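September 16, 2025

The pottery studio on Bellamy Street is opening its doors to beginners again, and this time there are twice as many places! Evening classes start in October and run for four weeks, with two hours at the wheel or the hand-building table each time. You don't need to have touched clay before, and aprons are there to borrow.

Spring's course filled up in a single morning, so the studio has moved into the larger rooms next door, behind the old Flodari bakery. Everyone gets a wheel of their own now, which is wonderful news for anyone who spent last time waiting for a turn.
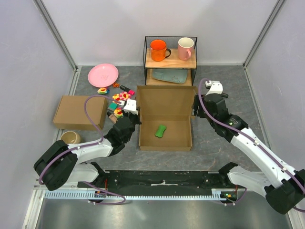

Glazing gets a whole evening to itself, the last one, and it's the part people talk about for months. Everything then goes into the kiln and can be picked up the week after (bring a box and plenty of newspaper).

The course costs $35, clay and firing included. Sign up at the front desk or at the Gustodow library, where the forms are next to the returns cart. If the first group fills, a second one will be added on another evening, so do put your name down even if the list looks long!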